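Oct 14, 2024

Glue day again. I wanted to get this down before I forget which pot was which (last time I wrote nothing and had to redo the lot in August, so lesson learned).

Batch 3284 of the hide glue is the one from Bidlow. Soaked overnight in cold water, then up to 140 on the warmer. It's noticeably thinner than the Urquhart stuff at the same mix and it grabs faster too – I had maybe a minute before the first maple joint started to gel on me. Second joint I warmed the pieces first with the heat gun and that went so much better! I should just always do that.

Rezaul Munshi came by while I was clamping and said I'm using way too much pressure. He's probably right. There was a big bead of squeeze-out on every one of the Bidlow joints and hardly any on the Urquhart ones, and I clamped them all the same way without thinking about it. So the comparison is already a bit lopsided, oh well. Next round I'll use the spring clamps on everything.

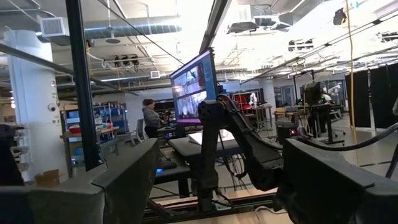 The spruce pieces are a different story. Two of them had a gap you could slide paper into, and that's my planing, so I set those aside and won't count them. The plane iron needs a proper regrind. I touched it up on the 200 stone just to get through the day but it's still got that nick near the left corner.

Labels: B is Bidlow, U is Urquhart, pencil on the end grain. Please don't sand the ends, whoever borrows the offcuts!

Leftover glue is in the fridge in the jar with the blue lid (111 g, jar not included). It smells a little already, so toss it if it gets worse. I still want to try a pinch of salt to slow the gel down, but only in a fresh pot – not mixing that into this one.

Joints stay in the clamps overnight. Break test after that, maple first, and I need to order 40 more blanks from Clendside before we run out.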